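Centro de Entrenamiento Javora
17 de octubre de 2020

1/ El Centro de Entrenamiento Javora inicia con este hilo la publicación de sus criterios técnicos para la sala de fuerza. El primero se refiere a la sentadilla y, en concreto, a la profundidad y a la posición de las rodillas, dos asuntos sobre los que recibimos consultas a diario.

2/ El documento ha sido redactado por Zoia Kobzar, responsable del área de fuerza, y revisado por Benedikt Thiele, coordinador de instructores. Sustituye a las indicaciones que figuraban en el antiguo reglamento de sala.

3/ Durante años se ha enseñado que la rodilla no debe sobrepasar la punta del pie. El Centro deja de aplicar esta indicación como norma general. En una persona de fémur largo, impedir ese avance obliga a inclinar mucho el tronco y traslada el trabajo a la cadera y a la zona lumbar.

4/ Lo que el instructor debe observar es que el talón permanezca apoyado y que la rodilla siga la dirección del pie durante todo el recorrido. Si ambas condiciones se cumplen y no hay molestias, el avance de la rodilla no será motivo de corrección.

5/ Profundidad. El Centro no fija un ángulo único. Se considera completa la repetición en la que el socio alcanza el punto más bajo que puede controlar sin perder la posición de la espalda. Para unos quedará por encima de la paralela y para otros claramente por debajo.

6/ Quienes entrenen con vistas a la competición deberán comunicarlo a su instructor, puesto que en ese caso se aplica el criterio de profundidad del reglamento correspondiente y la progresión se planifica de otro modo.

7/ Calzado. Se admite la zapatilla plana, la de halterofilia y el calzado de suela firme. Las zapatillas de carrera con mucha amortiguación no están prohibidas, pero se desaconsejan a partir del momento en que se trabaja con barra cargada.

8/ Las cuñas bajo el talón podrán utilizarse cuando la movilidad del tobillo sea limitada. Su uso no se entiende como un recurso provisional que haya que abandonar en un plazo determinado. No se permite sustituirlas por discos sueltos.

9/ Progresión inicial. Los socios sin experiencia previa comenzarán con sentadilla al cajón y sin carga externa. Una vez completadas 20 repeticiones seguidas con buen control pasarán a la sentadilla con mancuerna al pecho, y más adelante a la barra.

10/ El paso a la barra lo autoriza el instructor. La primera serie se realiza con la barra vacía, también en el caso de socios que procedan de otros centros. El aumento máximo entre sesiones durante esta etapa es de 5 kg.

11/ Respiración. Se recomienda tomar aire antes de iniciar el descenso, mantener el abdomen firme y soltarlo una vez superado el tramo más difícil de la subida. Las personas con hipertensión u otra afección cardiovascular seguirán en este punto las instrucciones de su médico.

12/ Cinturón. Su uso es voluntario. No sustituye al aprendizaje anterior y no se recomienda en las primeras semanas. El Centro no presta cinturones.

13/ Topes de seguridad. Son obligatorios en todas las series con barra, con independencia del peso. Deben situarse justo por debajo del punto más bajo del recorrido. Un tope colocado demasiado abajo no cumple su función.

14/ Ayudas. El compañero que asista se colocará detrás y no tocará la barra salvo petición expresa o fallo evidente. En series muy pesadas se solicitará la presencia de un instructor.

15/ Nos han preguntado por el pequeño hundimiento de la pelvis al final del descenso. Un grado leve es frecuente y no requiere intervención por sí mismo. Si es marcado, o si aparece con dolor, se reducirá el recorrido y se revisará la anchura de la postura.

16/ También por las rodillas que se juntan al subir. Un movimiento breve en el último esfuerzo de una serie dura no equivale a un error de técnica sostenido. Si aparece desde la primera repetición, la carga es excesiva y debe bajarse.

17/ Faizal Goh y Svyatoslav Kravchuk atenderán dudas de técnica en la sala, en horario de tarde, a lo largo de octubre. No es necesario pedir cita. Se ruega acudir con el calentamiento hecho.

18/ Los socios que deseen una revisión más detallada pueden solicitar una sesión individual con Roksolana Kobzar. La sesión incluye grabación de perfil y de frente, siempre con consentimiento escrito, y un informe breve con los ajustes propuestos.

19/ El criterio se aplicará por igual en las salas de Clestley y Grikitz. Los instructores de ambas sedes han recibido ya el texto completo. Si un socio recibe indicaciones contradictorias, puede comunicarlo en recepción.

20/

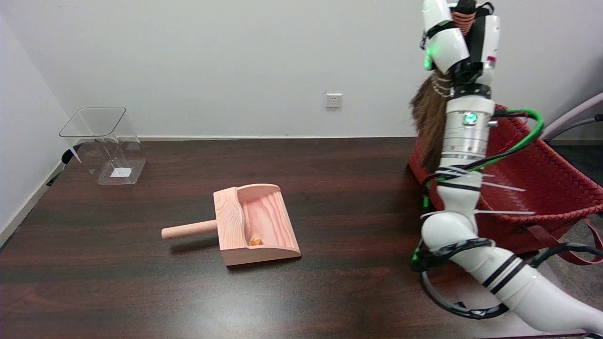
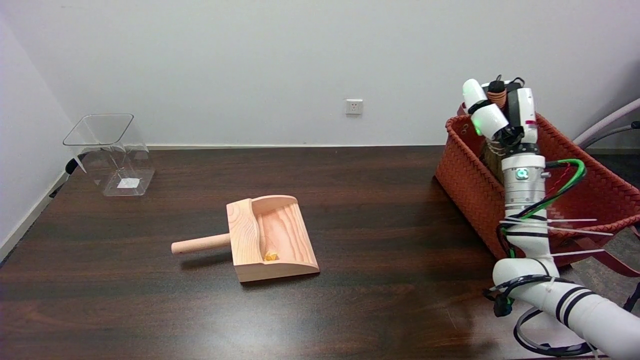

Recipiente transparente sobre la mesa, junto a la pared.

21/ El próximo hilo tratará del peso muerto: altura de salida de la barra, agarre mixto y uso de correas. Las preguntas pueden dejarse en respuesta a esta publicación y se contestarán por el mismo medio. Las consultas relacionadas con lesiones deben dirigirse al profesional sanitario que siga cada caso.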